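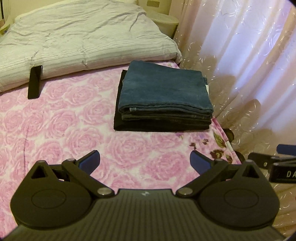 OPINION / HOME & MONEY

Keep the ugly fabric

My neighbor put a whole sofa out on the curb last Sunday. Good frame, solid legs, no sag. Reason? She was sick of the pattern. By dinnertime it had been rained on and that was the end of it.

I have been mad about it for days.

When did we all decide that pattern was the enemy? Walk into any furniture store at Onthorpe and it's oatmeal, gray, oatmeal, a daring sort of mushroom. I priced a plain three-seater there in June. $1,285, and the arms wobbled. The sales guy told me the color would "go with everything." Sure. So does a cardboard box.

Plain fabric shows everything. Coffee. Dog. The blue pen your kid swore he put the cap back on. We had a cream loveseat for two years and I spent both of them hovering behind guests with a napkin. Not a way to live. The flowered armchair I got from my aunt has had soup on it, more then once, and you would have to get down on your knees to find where.

People used to know this. My grandmother's house was patterns from front door to back – curtains, cushions, tablecloth, the bench in the hall – and none of it matched and all of it lasted. She had four kids and a coal stove. She was not buying beige.

And yes, I know, resale. Everybody says resale. Keep it neutral so the next person can picture themselves in it. But most of us aren't selling! We're sitting. We are decorating our own living rooms for some stranger who may turn up in ten years and will rip it all out anyway.

Then there's the money. Recovering a chair costs real cash, I won't pretend it doesn't. The upholstery shop in Rundent quoted me $68 an hour plus fabric, and I gulped. But dining chair seats? You can do those yourself with a staple gun and a bad movie on. Four screws, pull the seat off, lay the new cloth over the old, pull tight, staple. Start in the middle of each side and work out to the corners. My first one looked like a wrapped sandwich. The second was fine. By the sixth I was showing off.

Where to get cloth: the remnant bin. Always the remnant bin. Menon Fabrics has one by the back door and the good stuff is at the bottom, under the Halloween prints. Old curtains work too if they're heavy enough. Hold them up to a window first – if you see daylight coming through, skip it, the seat will wear out by spring.

One fair point for the other side. A loud print in a tiny room can get tiring, and I've lived with a wallpaper I came to hate. Fine. Use it on a cushion. Use it on a stool. Start small and see wether you still like it in a month.

But don't drag a good sofa to the curb because a magazine got bored of flowers. They'll be back, they always come back, and hers will be in the landfill. I would have taken it. I had the truck right there in the driveway and all she had to do was knock.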